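The slow business of drying a beech worktop

Kamala Kurian reports from Skuscombe on timber, moisture and why new kitchens come apart at the joints

The kiln at Skuscombe holds 16 stacks of sawn beech when it is full. Each stack is separated by thin strips of wood, known as stickers, which let air pass between the boards. The doors are closed, the fans are started, and the moisture in the timber is brought down in stages until it matches the air of a heated house.

Most complaints about solid wood worktops begin with a failure at this point. A board that leaves the kiln too wet will go on drying in the customer's kitchen. It shrinks across its width, very little along its length, and the glue lines take the strain. Gaps appear at the ends first, where moisture escapes fastest. A board that leaves too dry does the reverse. It takes up water from the air, swells, and pushes against whatever is holding it.

The yard is run by Chacko, a firm that began with fencing and moved into joinery timber. Lakshmi Nambiar has charge of the kiln. She measures moisture with a pin meter and then checks the reading by weighing a sample, drying it fully in a small oven and weighing it again. The meter is quick but is affected by temperature and by species. The oven takes a day and gives a figure she will sign for.

"The meter tells me where to look," she says. "I don't let a stack go on the meter alone."

For indoor work she aims for 9 per cent. Beech is a demanding timber in this respect. It moves more than oak for the same change in humidity, and it stains if it is left damp between felling and sawing. It is also hard, close-grained and pale, and it is usually cheaper than oak, so it continues to be sold in quantity.
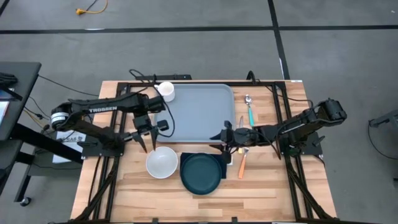
Narrow strips behave better than wide boards. A single wide plank cut from near the face of the log will cup as its moisture changes, with the edges rising or falling relative to the middle. If the same width is made up from strips, with the growth rings turned in different directions, the movement of each piece is small and partly cancels that of its neighbours. The light planks of a butcher-block top, the sort that ends up under a white bowl, a tray and some utensils, are arranged on this principle. The full width still grows and shrinks with the seasons, and the fixings beneath must allow for it.

Fixing is the second common cause of failure. A top screwed tightly to its cabinets through round holes cannot move. In a dry winter it will split along the weakest strip, or pull a cabinet side out of square. The accepted method is a slotted bracket, with the slot set across the grain and the screw placed at its centre. The screw is tightened until it holds and no further. Nambiar keeps a split length of worktop by the office door, with the original screws still in it, and shows it to fitters who ask whether the slots are necessary.

The Edance workshop, which buys from the yard, stores its boards for five weeks before cutting them. The store is heated to the same temperature as a living room. Boards are laid flat on bearers with a gap beneath, and are turned once at the halfway point. A board kept flat on a concrete floor will dry from the top face only and will bow within days.

Finish slows the exchange of moisture but does not stop it. Oil is the usual choice for kitchens, applied in thin coats and wiped off before it becomes sticky. The underside needs the same number of coats as the top. This is often neglected, as the underside is out of sight and awkward to reach once the top is in place, and an unbalanced finish is enough to warp a sound board. Cut-outs for sinks and hobs expose end grain, which drinks oil readily and should be coated until it takes no more.

A further difficulty is the timing of the fitting itself. New plaster gives off a great deal of water. At Hollulel, a development of 200 homes, the tops were delivered in September to kitchens where the walls had been skimmed only days earlier. The timber had left the yard at the correct figure. By the time the heating was switched on it had swollen, been cut to length, sealed and screwed down. The joints at the corners opened during the first winter, and a number of tops had to be lifted and recut.

The yard now sends a printed sheet with every order. It asks that the plaster be dry and the heating in use before the wrapping is removed, and that the boards be kept away from radiators. Nambiar also writes the moisture reading in pencil on the underside of each top, with her initials, where the next person to lift it will find it.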